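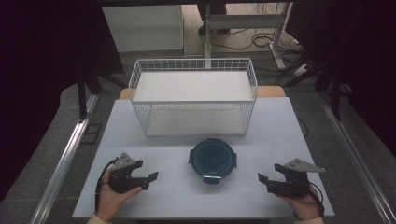
OK the Stollness shirts are up!! Thread for everyone who has been asking me about them since April, and for anyone who wandered in and doesn't know what a Stollness is (hello, welcome, it's a radio play about a lighthouse town where the fog keeps office hours).

---

So the design is a fake ferry ticket. Front of the shirt, left side of the chest, small. It says ADMIT ONE, RETURN NOT GUARANTEED, and if you've heard the first season you are already making a noise.

---

On the back there's the full timetable from episode 3, the one the harbor master reads out while she's trying not to cry. Every departure is in there. I listened to that scene so many times to get the order right that my sister now knows it by heart and she doesn't even like the show.

---

Lettering is by Kiri Fairweather, who drew the whole alphabet by hand from old bus tickets! The font is called Fairweather (I pushed for this, she wanted to call it Draft Two). Look at the 7s when you get yours. The 7s are so good.

---

Colors! Fog gray with navy ink, or navy with cream ink. I tried a mustard one too and it made me look unwell, so mustard is off the list unless a lot of you beg.

---

The printing is by Plotance, the little screen printing place in Bramdale. Rangi Ruawai there let me stand next to the press for a whole afternoon asking questions and I have never been so happy or had so much ink on my good shoes.

---

Thing I learned from Rangi: small letters on the back of a shirt need more room between them than you'd think, or the ink closes up the e's and a's. Our first test had a ferry leaving for "Gullhovon." I'm keeping that one forever.

---

First run is 50 shirts. 40 go online and the rest come with me to the Bramdale fan swap on 27th September. Come find me! I'll be on the table next to Kylie Hinds and her enamel pins.

---

Speaking of which, Kylie made a pin of the foghorn. It has a tiny FACE. If you've only got money for one thing I would honestly understand if you got the foghorn.

---

Sizing, as I know it's coming: they run a bit long and not very wide. I'm usually a medium and I went up to a large so I could wear it over a long-sleeved shirt. Juwita Ginting is tall and her usual size came down to exactly where she likes it. There's a chart with real measurements on the shop page, please measure a shirt you love and compare.

---

Wash it inside out, cold, and hang it up. I've been wearing my test print to the gym and on the bus and to one wedding (outdoor, casual, I asked first) and the timetable is still easy to read.

---

Is this official? No, it's fan-made, all of it. I wrote to the people who make the show before I drew a single line and they said go ahead as long as we didn't use the logo or the cast's faces. So there's no logo and there are no faces. There is a very small gull.

---

Yes the gull is THAT gull.

---

A few of you asked whether it spoils season two. It doesn't! Everything on the shirt comes from season one. There is one departure on the timetable that means more once you've finished the whole thing, and I won't say which, and please don't say it in the replies either. Tamsin Stubbs is on episode 5 and she reads everything I post. Hi Tamsin.

---

I can't get over the fact that the listeners' group has 797 people in it now. When I joined it was a group chat where we argued about whether the baker was dead. (He's fine.) (He's sort of fine.)

---

If your size goes, put your name on the waiting list on the shop page and pick a color. I'll do a second run once there are enough names to fill a box, and I'd like to add kids' sizes to that one if people want them.

---

Next up I want to do a tea towel with the baker's terrible scone recipe on it, salt quantities and all. Kiri has already started drawing the spoon.

---

Link to the shop is in my profile. And tell me your favorite line from season one, I'm packing envelopes all evening and would love something to read!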